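Kalleck moves short-stay check-in to door codes at Robichaud building

Kalleck, which lets furnished studios and one-bedroom units by the night and by the week, has switched its Robichaud building from key pickup to numeric door codes. The change took effect in July and covers all 20 units, from the ground-floor studios to the two-room apartments under the roof.

Guests used to collect a key from the front office, which closed at 6 p.m. Later arrivals had to book a handover in advance and paid a late fee. Both the handover and the fee have been dropped. A six-digit code is now sent by text message and e-mail at noon on the day of arrival and works from 3 p.m. until checkout at 11 a.m. The same code opens the street door, the unit and the shared laundry room on the courtyard side.

The locks are supplied by Plikunel and run on replaceable batteries. Each lock stores its own list of valid codes, so a network outage in the building does not affect a guest who has already received one. Codes issued during an outage are held and loaded once the connection returns. Every lock keeps a record of its last 2000 openings, which the operator can read when a guest reports a problem with access.

A mechanical cylinder remains on each door as a backup. The matching keys are held at the front office and are no longer handed out to guests.
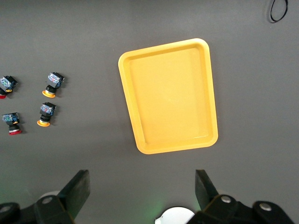

Yellow tray and push-button switches on a gray work surface.

Audrey-Anne Melnyk, operations manager at Kalleck, said most of the work went into the booking system and very little into the doors. "Fitting a lock is a short job," she said. "Getting the code to follow a changed booking is the long one. If a guest adds a night, the old code has to keep working past eleven, and the cleaning schedule has to know about it."

Cleaning staff use separate codes that are valid only between 11 a.m. and 3 p.m. Where a stay is extended, the cleaning code for that unit is blocked until the new checkout time. Guests who want fresh towels or linen during a stay can request them through the booking page – the visit is then entered as a one-time code.

The deposit has changed as well. Kalleck previously held $80 per stay against a lost key. That charge no longer applies at Robichaud, although the separate pet deposit stays in place. Parking is unchanged: spaces in the courtyard cannot be reserved, and the gate still opens with a remote kept in the kitchen drawer of each unit.

Guests without a cell phone can ask for the code to be read out over the phone or left in a sealed envelope at the front office before closing time. The house manual in each unit has been reprinted with the new instructions, along with the Wi-Fi details and the notes on the stove and the washer.

Kalleck's second building, Wulis, will stay on key pickup for now. Its street door is shared with two ground-floor shops, and the lease requires their agreement before the lock can be replaced. Melnyk said talks are under way and gave no date. Bookings for both buildings are open.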